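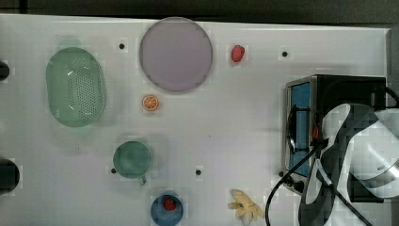
Learning from the mistakes, with Panya Rojanasak

When I visited Panya Rojanasak at the Kulletti laboratory, she was busy with a strawberry. The instruction on her screen said "put the strawberry on the plate", and she was reading a list of all the ways in which the arm had failed to do this. She closed the list only after she had finished the page.

Rojanasak leads a small project named Plirnine. Its subject is how a robot arm can learn kitchen tasks from demonstrations, and in particular what should be done with the demonstrations that go wrong. In most groups these are deleted. Her group keeps them, and the result they presented this winter says that they are worth keeping.

"When I started, I also deleted them," she said. "A person guides the arm, the cup falls, you press the key and the recording is gone. At the end of the month I looked at how many times we pressed this key. It was a lot of work to throw away."

The data set has 2042 recordings. Of these, 1144 are successful from the start to the end. The others contain at least one error: a fruit that slips, a mug taken by the wrong side, a plate pushed when it should be lifted. Brayden Gagnon, the engineer who wrote the recording software, explained to me that the errors are marked by hand, with the moment where the problem begins and, if there is one, the moment where the person corrects it.

"The second mark is the important one," Gagnon said. "Between the two marks you have somebody getting out of trouble. A perfect demonstration never shows you this."

The method itself can be told in a few words. First the model learns from the successful recordings only. Then it learns again from the pieces between the two marks, with the part before the first mark left out, so that it does not copy the error. I asked whether this is not a very simple idea. Rojanasak laughed and said yes.

"We tried more complicated ones before. One of them, we called it Yagi, gave every moment a score, and the scores were produced by another network. For half a year we were repairing the scores. Then Anayeli said, why don't we just cut the recording? I was a little bit offended, because Yagi was mine."

Anayeli Bautista remembers this conversation in a different way. According to her, Rojanasak was offended for two weeks. Bautista is responsible for the tests, and she chose the objects on the table. Most of what is there is a food or something that holds a food, and she wanted the shapes to be far from each other. A round slice of orange is flat and difficult to pick from a smooth surface. A colander is long and has a rim. The banana she likes best.

"It has several ends, so the gripper must decide where to go," she said. "With the first model it would go to the middle, close, open, go to the middle again. You could watch this until lunch."

After the second training the arm behaves differently in such a case. It goes back, turns, and comes from another side. The group compared the two models on 5 tasks, with the same starting positions for both. The improved model was better on four of them, and on the fifth, which uses the toaster oven, there was no difference that Bautista would defend.

"The door is a problem of force and not of getting out of trouble," she told me. "If you pull too weakly, you don't have an error to correct. You have only a closed door. I would not say our method helps there, and I asked to write it like this in the paper."

The paper does say it, in the section on limits, together with a second point which Rojanasak considers more serious. All the corrections in the data come from a few people, and these people know the robot well. A beginner gets out of trouble in a clumsy way, and it is not clear if a model can learn something useful from that. Ghislain Gill, a doctoral student in the group, has started to record persons who never guided an arm before. He would not give me any result yet. He told me only that beginners stop very often and look at the arm, and that he does not know how to mark these pauses.

I asked Rojanasak if she was surprised by the size of the effect. She thought about it for some time.

"The size, no. I was surprised by where it comes from. I expected the big errors to teach the most, when something falls. But if we take these away, the result is nearly the same. It is the small corrections which help, two or three centimeters, a bit of turning. The person who makes them often doesn't remember that he did."

This has changed the way the group records. Before, a person who felt that a demonstration was not nice enough would stop and begin again. Now the rule is to continue. Gagnon has removed the delete key from his software, and Gill admitted that in the first days he was still looking for it.

In January the arm will receive a new set of tasks, prepared with the group of Cristóvão Teixeira, who works on a simulator called Zumano. The question is if corrections made in simulation can be used in the same manner. Rojanasak has doubts about the contact between soft things and fingers, Teixeira has fewer doubts, and they have agreed to begin with the mug.

Interview held on December 19, 2018. The quotations were read and approved by the persons interviewed.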